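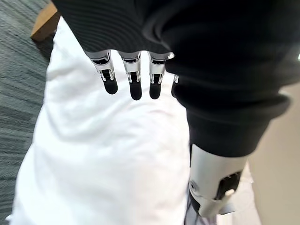

About Okcombe

Print | E-mail this page

Okcombe is a garment and linen handling company based in Murkelgate. We collect, sort, wash, fold and return household textiles for furnished apartments, and we reset the bedrooms they come from. The company was set up by Cormac Heffernan, who runs operations, and Debashish Sultana, who is responsible for methods and training. We currently service 138 apartments under contract, the largest group of them in the Quispe building.

The plant occupies about 3,000 square feet on one level. It is divided into an intake side and a clean side, with separate doors and separate carts. Soiled items do not cross to the clean side in any container that will later carry finished work. Washing, drying and pressing are done at the plant. Sorting, laying out and final folding are done in the apartment wherever the room allows it.

Scope of service

Standard service covers bed sheets, pillowcases, duvet covers, towels and everyday clothing. Pillows and duvets are handled on a longer cycle, agreed in the contract. We do not accept leather, fur, or items with an illegible care label unless the resident has signed the release on the back of the intake sheet. Curtains and loose rugs are quoted separately.

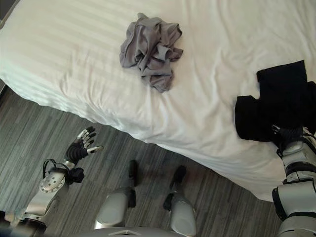 Our in-room method is built on one working surface, normally the bed. The bottom sheet is drawn over the mattress first and clothing is then laid on it one garment at a time. Dark pieces are the easy ones to check: a black garment against a white sheet can be squared up by eye, and lint or a turned-in flap shows at once. A gray one still in a heap goes well back from the mattress edge, with sheet on every side of it, until its turn comes. Light wrinkles in the sheet are acceptable at this stage. It gets its final pull after the last garment has been lifted off.

Folding follows the Zaltora sheet, a two-page standard written by Debashish Sultana and revised each November. It gives a finished width for each class of garment, the order of folds, and the stacking direction. Tops are folded to the width of the shelf they return to. Trousers are folded on the crease if they have one and on the inseam if they do not. Underwear and socks are returned flat in a bag unless the resident has asked for them to be placed in a drawer.

Containers

Each apartment is assigned its own basket at the start of the contract. We use rigid baskets with vented sides for clothing and closed bags for towels and bed linen. A basket is filled to the rim and no higher. Clothing is sorted by color group before it leaves the apartment — light, gray and dark — and the group is written on the tag.
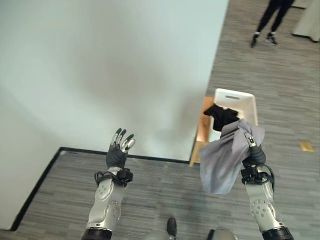 Does the resident need to be at home for a collection?
The resident can be out, provided that building access has been arranged and the intake sheet has been left in the apartment. For a first visit we ask that someone be present, as the inventory is drawn up and signed at that time.

Items found outside the basket are treated as part of the collection only if the intake sheet says so. Clothing on a chair, a stool or the floor is otherwise left in place, and the location is noted. 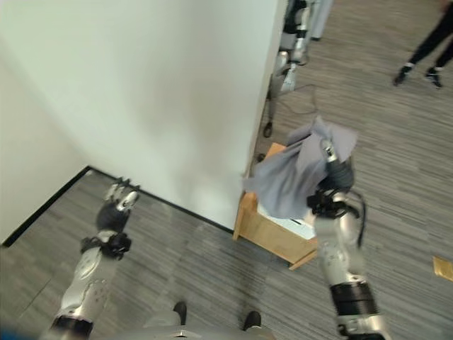
The same rule applies in hallways and entry areas. If the sheet lists an item that is lying outside the bedroom, it is picked up, checked for pockets and fasteners, and added to the correct color group before the basket is closed. Pocket contents go into a labeled envelope and are returned with the finished work. Damage that was present at intake is written down on the spot; damage found later is reported to the resident the same day.

Records

A line is opened for each item at intake and closed at return. In the last contract year 2,669 lines were opened under the Quispe contract. Open lines are reviewed weekly by Cormac Heffernan, and any line still open at the second review is treated as a loss and settled at the value given in the contract schedule. Residents may request a copy of their own record at any time.

Staff and training

New staff spend their first weeks at the plant, on the intake side, before they work in an apartment. Training covers care labels, fiber groups, stain identification, the Zaltora sheet and bed making. The practical test is one full room reset, timed but graded on finish — width of fold, alignment of stacks, tension of the sheet.

Inquiries about new contracts should state the number of apartments, the type of bed linen in use and the preferred collection day. A site visit is required before we quote.

Page last revised Monday, April 20, 2026.

Print | E-mail this page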